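Notes for week 8 — glazes and the everyday pot

Welcome back, everyone! Last week we stayed with clay bodies, and I promised we'd get to the shiny part, so let's talk about glaze — which is really just a thin coat of glass that melts onto the pot in the kiln. Silica makes the glass, a flux helps it melt, and alumina keeps it from running down onto the shelf (you'll all do that once, and the studio in Skikedville has a grinder for it).
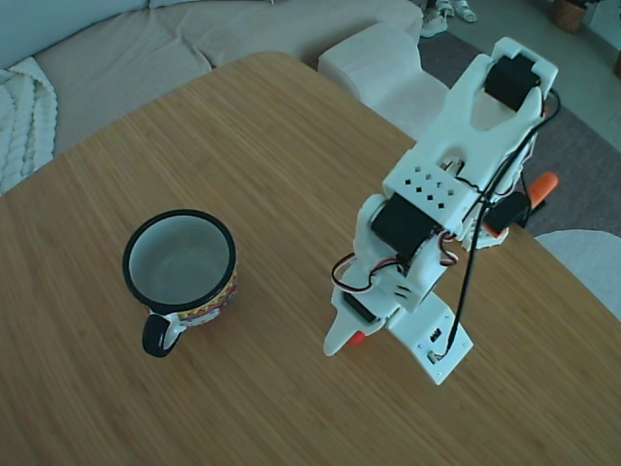
*Fig. 1. Mug with a glossy black rim and a patterned band.*

Please read the Ocampo chapter on color before Thursday. It's 16 pages and a bit dry in the middle, but the part on copper greens is lovely, and I go back to it every year. Bring your test tiles too, with the numbers written on the back in iron oxide, as ordinary pencil burns away.

A word on timing. Bisque-fired pots are porous, and they soak up glaze much faster than you expect, so a short, steady dip is plenty. 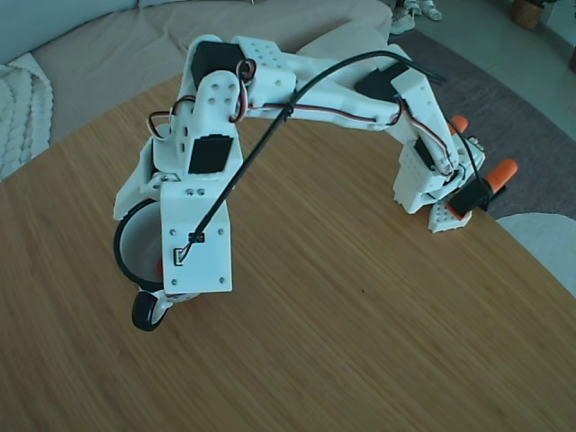
**Why do we leave the foot of the pot unglazed?**

Melted glaze sticks to whatever it touches, so a glazed foot would fuse to the kiln shelf as it cooled.

For the lab, wipe feet with a damp sponge and leave your pieces on the Tesow cart by the door.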